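**Specifying gray: finish notes for buyers of coated and molded parts**

Speaker notes, revised after the March run-through. Text in brackets is not read out.

**Opening slide**

[Wait for the room lights. The color slides need them at half.]

Gray generates more color complaints than any other family we handle. In the Stilik complaint log there are 3,572 entries. 129 of them concern a gray part that matched the approved sample at the supplier and did not match it at the customer. In most of those the supplier's report was correct. The parts were within tolerance under the light that was used to check them.

The talk covers three causes: light source, gloss, and shape. Pigment error is left out. It is the easiest one to find with an instrument and most of you already do.

**Why gray is hard**

The eye is most sensitive to hue shifts close to neutral. A small move toward blue in a strong red is invisible. The same move in a mid gray gives you a part that people call blue.

Nearly every commercial gray has a bias. Carbon black with white gives a bluish gray. Iron oxides warm it up. Adding a little phthalo green or blue moves it toward teal. The name on the order does not record any of this. "Light gray" has been used at Stilik for five different formulas, two of which are still current.

[Pass the chips around here. Ask for them back before the gloss section. Last time they did not all return.]

**Light source**

Two grays built from different pigments can match in daylight and separate under warm LED. This is metamerism. It cannot be corrected after the part is made. The fix is to state the pigment set or to check under more than one source.

Minimum practice:

- Name the main light the part will be seen under.
- Name a second light, with a wider tolerance.
- State the viewing angle.
- Keep the surround neutral. A painted booth wall changes the reading and a colored shirt can do the same.

The Biwott cabinet doors are the case to quote. They were approved by a north window and installed in a corridor with warm lamps. The doors went pink next to the frames. The frames had been coated by a second shop from a different base. Both shops had hit the number on the drawing.

[If asked: the frames were redone. The doors were cheaper to leave.]

**Gloss**

A color meter that includes the specular part of the reflection will read a matte and a satin chip as the same gray. A person will not. The satin chip looks darker and more saturated when the reflection is directed away from the viewer, and lighter when it is directed toward them.

So: quote gloss with the color, always, at a stated angle. For mid-range finishes use the 60-degree geometry. Give a range in units and not a word. "Satin" covers too much.

Texture goes in the same line of the drawing. A fine grain scatters light and lifts the apparent value. On molded parts the grain wears off the tool, so the last parts in a long run are glossier than the first. Irum now pulls a retained part from each batch and stores it dark, in a sleeve, with the batch number on the back. Its shelf holds over 12 months of production. Disputes there are settled by putting two parts side by side.

**Shape**

Flat chips are used to approve curved parts. This is the weakest point in the usual procedure.

On a curve, one continuous coating is seen at many angles at once. The part facing the lamp reads light. The side turning away reads darker, and it picks up color from the floor and from whatever stands next to it. Where the radius is tight the change happens over a short distance and reads as an edge, or as a second color. Inspectors then report a "dark band" that no instrument finds.

Recommendations:

- Approve on a curved sample with the tightest radius in the part.
- Fix the sample in the position the part will have in use.
- Measure at marked points only, and on the flattest area available.
- For molded parts beside coated parts, set the limit on the pair.

[Gromutlow's approval block goes on the table at this point. Turn it slowly under the lamp. Do not describe it first, let them see the band appear.]

**Curved grays, ordinary surroundings**

[Leave both slides up without comment for a short time. Then ask what name each person would write on an order.]

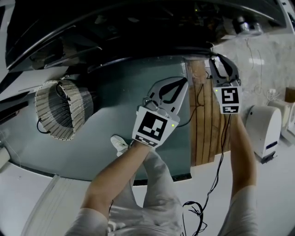

Gray-teal, on a large curved panel. Next slide: pale gray and white, with sharply curving edges and black ribbed grilles set in.

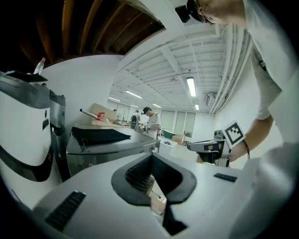

A written comment from the run-through objected that asking for names teaches the wrong habit. Names are where the trouble starts, it said, and the room should be asked for a chip number or for nothing. It also wanted the metamerism section moved behind the shape section, on the grounds that buyers can act on a curved sample next week, while a change of pigment set takes a contract.

[Order kept for now. Chip fans to be put on the chairs so that either answer can be given. Handout has the drawing note in full, with color, both light sources, gloss range, texture and sample shape on separate lines. Collect the chips at the door.]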